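El turno de Skulillow

Severino Miranda llevaba media vida arreglando batidoras cuando la empresa Fluvberg le comunicó que iba a ser maestro. El alumno se llamaba Skulillow, tenía dos brazos negros y ninguna cabeza que mereciera el nombre, y había costado, según Ludger Ehlers, lo mismo que el taller con Severino dentro.

—Usted no se preocupe —le dijo Ehlers, que venía de la central con zapatos de central—. En septiembre pondrá la mesa, doblará toallas y montará reductoras. En ese orden.

—¿Y por qué no empieza por las reductoras, si esto es un taller?

—Porque a los inversores les gustan las toallas.

Empezaron, pues, por las toallas. Skulillow las miraba mucho rato, con una concentración que Severino solo había visto en su cuñado delante de una factura. Luego las cogía por una esquina, las levantaba y las volvía a dejar exactamente igual de arrugadas, pero veinte centímetros más allá. Ehlers apuntaba en su tableta: «progreso espacial».

La mesa fue peor. De los 486 intentos que constan en el informe, Skulillow colocó el tenedor en su sitio en 41, y en uno de ellos el tenedor era una cuchara. Severino, que comía de pie y en tartera desde que enviudó, no se sentía con autoridad para juzgar a nadie.

—Mi mujer decía que a mí también me faltaban datos —comentó.

Ehlers lo apuntó.

Un domingo por la tarde, con el taller cerrado y el de la central en un tren, Severino fue a recoger el paraguas y se quedó. Nadie le pagaba por ello, detalle que luego la empresa valoraría mucho. Extendió en el suelo el paño oscuro de las piezas delicadas, lo alisó con la palma lo que se deja alisar un paño que vive doblado, y puso encima el plato blanco del reductor Flerik, con sus tres pernos mirando al techo. Alrededor dejó los engranajes.

—A ver, criatura —dijo—. Esto no es una toalla. Esto sabe dónde quiere ir.
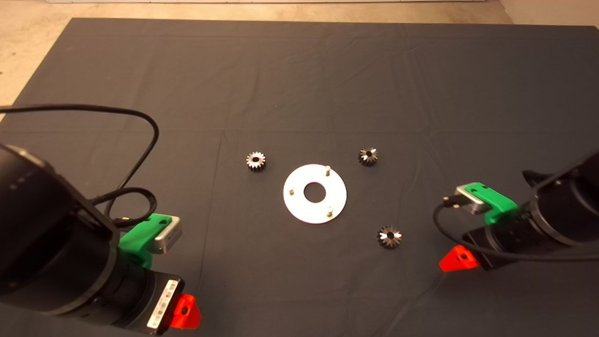 Un engranaje entra en su perno o no entra, y en ambos casos se entera uno. A Severino le parecía la clase de honradez que faltaba en la ropa blanca. Acercó una banqueta, desenvolvió el bocadillo y esperó.

El brazo derecho bajó, dudó y subió. Volvió a bajar. A la tercera rozó el metal, lo empujó un dedo hacia la pared y se detuvo, ofendido. El izquierdo no intervino; Severino le reconoció el estilo, era el de Seidel, el del almacén.

Tardaron 96 minutos en meter el primero. Él lo habría hecho en lo que se tarda en decirlo, y así se lo hizo saber a Skulillow, aunque en voz baja. Después se sorprendió aplaudiendo con el bocadillo en la mano, y hubo que barrer.

El lunes, Ehlers encontró el engranaje en su perno y preguntó quién lo había puesto.

—Él.

—¿Y los otros dos?

—Es que se nos hizo de noche.

Ehlers se quedó un rato mirando el plato. Luego sacó la tableta, borró algo y pidió a Severino que, ya que estaba, le enseñara también a doblar las toallas. No quedó claro a cuál de los dos se lo decía.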